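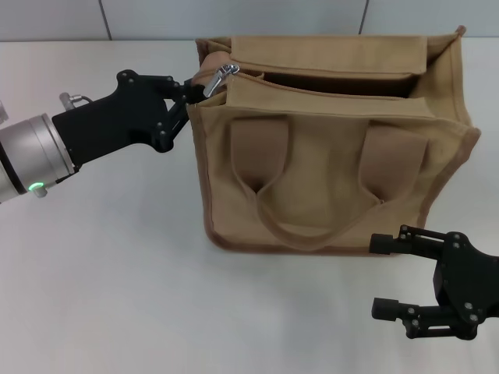 A robot can fail at a job without breaking. On January test runs at the Ronance workshop, a two-armed robot had to close the zipper on a bag. It failed 13 times out of 23. A zipper has a small metal tab called a pull, and the robot must pinch it between two black fingers, as the left arm is doing with the silver pull on the tan bag. If the pinch is weak, the pull slips out. The arm then keeps moving with nothing in its fingers.

This fault is called a **lost grip**. A person feels it right away because skin senses touch. This robot's fingers have no skin and no touch sensors. The computer knows only how far apart the fingers are and how hard the motor is pushing.

## Why the robot did not stop

Ottilie Thaler, the engineer in charge, read the computer's record of one failed run. It had 218 lines. The finger gap changed on line 3, when the pull slipped out. The program never checked the gap again, so it finished every other step and reported "done."
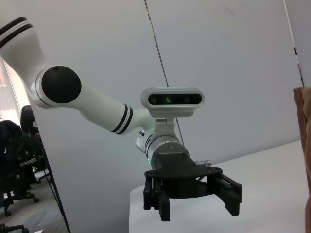
A wrong report like that is a safety matter. The next step in a job may depend on the one before it. If a bag is still open when an arm lifts it, things can fall out.

The new program does this:

1. Close the fingers and measure the gap.
2. Measure the gap again during the whole pull.
3. If the gap changes, stop both arms.
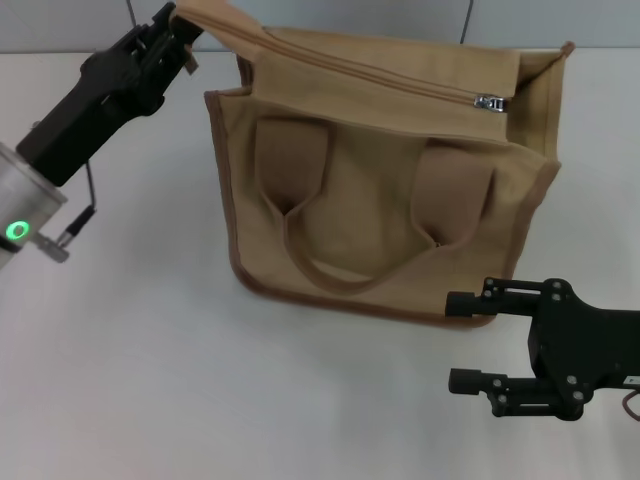
## Words to know

- **Gripper:** the part of a robot arm that holds things.
- **Fault:** something that does not work as planned.
- **Sensor:** a part that measures something, such as distance or force.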